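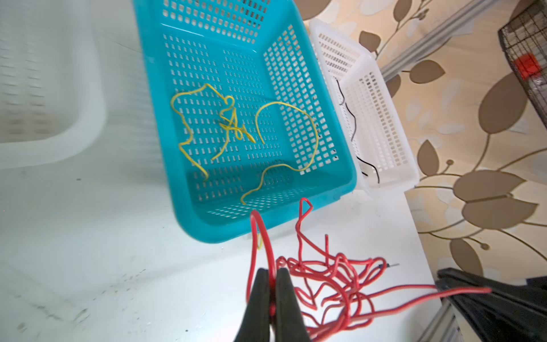 Rafferty Calloway wrote to me in November that a casserole recipe with no pan size is half a recipe, and that if I was going to type up a whole town's worth of them I should at least have a column for it. Fair enough! There is now a column for it. It's called pan, and it's blank more often than I'd like.

Grimix

Grimix is a collection of recipes from Brulldale, typed up by me from spiral-bound cookbooks, index cards, the backs of envelopes and one very greasy church bulletin. There are 200 recipes in it right now. Mostly casseroles, bars, pickles and things in gelatin, with a surprisingly strong showing from soup. I started it because my aunt's copy of the Villanueva Street cookbook was losing its pages, and I wanted her rhubarb bars somewhere safer than a kitchen shelf over the stove.

What's in the folder

recipes.csv has one row per recipe
ingredients.csv has one row per ingredient line, joined on recipe_id
scans/ has the pages I was allowed to share, at whatever quality my scanner felt like that evening
notes.txt is me talking to myself, read it if you want

Columns in recipes.csv

recipe_id: a number, no meaning, there are gaps where I merged duplicates
title: as written, including the spelling
source: cookbook, card, envelope or bulletin
section: the heading it sat under, if it had one. "Hot Dishes" and "Main Dishes" are separate because the cooks kept them separate
oven: as written. "Slow," "moderate," "hot," or a number in Fahrenheit
pan: see Rafferty, top of page
serves: as written, and please don't trust it (one potato salad says "a crowd")
method: the full text

I went back and forth for a long time on whether to clean up the wording. In the end I left it alone. If a card says "oleo" it stays oleo, and if it says "a can of milk" you'll have to decide for yourself whether that means evaporated or sweetened condensed. For fudge I think you can guess. For the corn pudding I've tried it both ways and one of them was dessert.
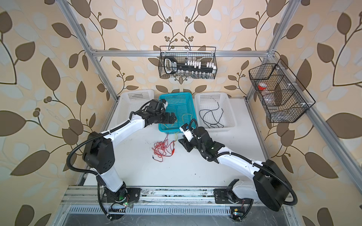
The only place I do step in is ingredients.csv, where there's an extra column called item_guess. That's my best shot at a modern name for the thing, so you can search for margarine and find the oleo too. Guesses are guesses. I've been wrong about "sour milk" at least once (sometimes they mean buttermilk, sometimes milk with vinegar in it, and sometimes I'm afraid they mean sour milk).

Getting it going

It's two CSV files, so open them in whatever you like. I use a spreadsheet for fixing things and a little script called Unateo for printing. Unateo takes a recipe_id and makes a card you can stick on the fridge:

unateo card 60

Number 60 is the rhubarb bars. Make them, they're wonderful, and use the smaller amount of sugar if your rhubarb is the red kind. If you leave the number off, it picks a recipe at random, and that's how we ended up eating ham loaf on a Saturday.

Known problems

The pickles come from before anybody in town was measuring acidity. Please treat every canning recipe in here as reading material and get your actual processing times from a current, tested source. I've marked them with canning = yes so you can filter them out.

Fractions are a mess. Some of the cookbooks were photocopied so many times that 1/2 and 1/3 look the same. Wherever I couldn't tell, I wrote the fraction with a question mark after it, and your script will probably choke on that. Sorry!

There are 7 recipes called "Good Salad." They are all different. Two have marshmallows.

The collection leans heavily toward people who liked to be in cookbooks. Plenty of great cooks in Brulldale never wrote anything down, so don't use this to say what the town ate. It's what people were willing to sign.

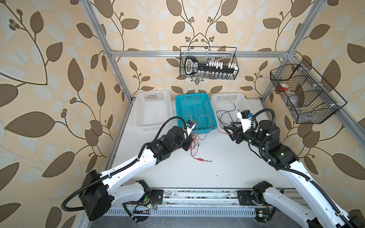 Blue basket and leaf wallpaper.

Names and permission

Contributor names are left out unless the cook or the family told me to keep them in. If you spot your grandmother's recipe and want her name on it, or want it taken down, send me a note and I'll do it that week.

Sending me stuff

Yes please. I have some 100 cards still to type, so new ones go to the back of the line, but corrections get done right away. Photos are fine if both sides of the card are there. The back is where they write "double this" or "Don't bother."

Still wanted: page 2 of the potato doughnuts, and any version of the maple pie that gives an oven temperature.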